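Most streaming trouble at home comes down to the router or a full app cache. Try these before canceling anything.

## Picture keeps buffering

Move the router off the floor and at least 3 feet from the TV. Restart it, wait 2 minutes, then open the movie again.

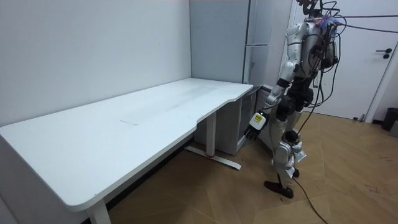

## Rental won't play

- Check which account you paid with. A Lodura rental doesn't show up in Urneo.
- Sign out, clear the cache, and sign back in.
- Download before 9 p.m. if your evenings are slow.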